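Music Theater Survey, Unit 10: The Chorus on Stage
Last updated 15th June
3 min read

In the early comic operas the chorus mostly stands in rows and repeats what the soloist has just sung. Mark these spots in your score. They tell you where the composer wanted the tune remembered.

By the time of the Garside manuscript the chorus has a part in the plot. Look at measure 82 of the Act One finale, where the villagers refuse to let the magistrate leave. The tenors enter first, the basses two measures later.
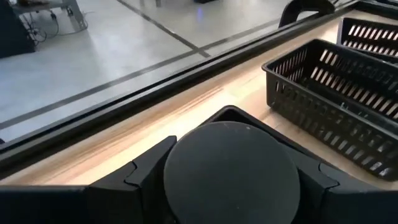

One student in the Limurwood section objected that the villagers change their minds too fast for the refusal to mean much. Bring a view on this to class.

The Prulutley Opera House had 613 seats and a shallow stage, so the chorus often sang from the aisles. Pillness later staged the same finale with everyone behind a curtain.

Reading: libretto, Act One. Listen to the finale twice, once with the score closed.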